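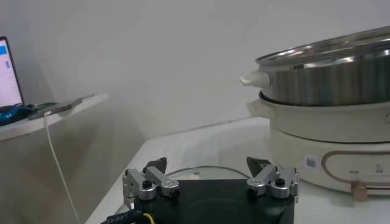 *Wrist camera, hot pot bench. Fingers open, second lid flat on the table behind them.*

July 16, 2025 – gripper faults, Cledcombe rig

Lid task stopped on the 13th cycle. The controller reported "grip closed" with the fingers still open, then threw a position error and dropped to hold. Log shows the last close command sent and acknowledged, no motor current after it. Cleared the error, re-homed, got the same fault 2 cycles later.

Checked so far:

- Supply voltage at the wrist: normal.
- Finger linkages: move freely by hand with power off.
- Cable at the gripper: fault comes back when the sleeve is flexed near the connector. Delays of up to 3000 ms before the status bit updates.

Suspect a broken conductor in the sleeve. Wanmont supplied this one in March, same batch as the Flulomthorpe unit.

The bathroom task uses the same wrist cable, so it is stopped too. A false "closed" over the bowl means a dropped tool.

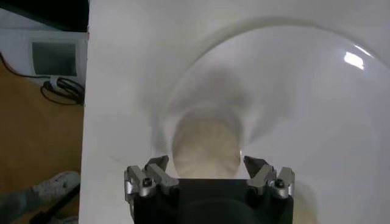 ## To do

- Swap cable, repeat flex test at both wrist limits.
- Widad Salameh to make the Ueda driver check current before it trusts the status bit.
- No unattended runs until both are done.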